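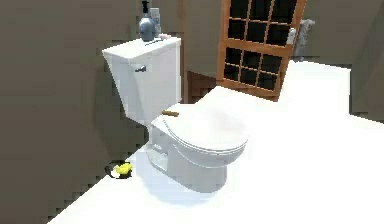 Brenari wrote back that the second verse of "Dudeta" is a prayer, and that we are wrong to file it under love songs. According to them, the "you" in the song never gets a face or a name, and a love song would give at least the eyes or the hair.

20 November 2024

I listened again with this remark beside me. My count for the word "you" is 9 in the whole song, and only 2 of them are in the chorus. I had expected the opposite. In the first verse "you" can be a person, I still think so, there is a door and somebody waiting behind it. In the second verse the door is gone and the singer asks to be "kept". Kept from what, he does not say. I played this line many times and I hear "kept", but in our September transcript it is "swept". Please somebody with better English ears check it.

Music side: the song is in minor until the bridge, then the organ holds one major chord under the voice for two bars. It is the same trick as in the Zollau hymn recordings, where the last verse is lifted like this. I do not claim the band knows these hymns. But the colour is very near, and I would like to put both on one sheet for the listening group.

Problem with the lyric collection: the search for "light" gives 3,695 lines, too many to read by hand. Most of them are street lights, traffic lights and "light up the night". I tried to search "light" together with "you" in the same line, but the result is still mixed. Maybe better to start from the old hymn words (mercy, keep, shelter) and go from there to the pop songs. Not tested yet.

Peixoto version: slower, only voice and guitar, and the bridge is left out. Without the bridge I hear a plain break-up song again. So perhaps Brenari's reading depends on the chord more than on the words? I wrote this back to them, no answer yet.

To do
- correct or confirm "kept" / "swept"
- ask for the Zollau scores, the last verse is enough
- move "Dudeta" out of the love folder, but leave a note there
- write down the Peixoto tempo, I forgot it again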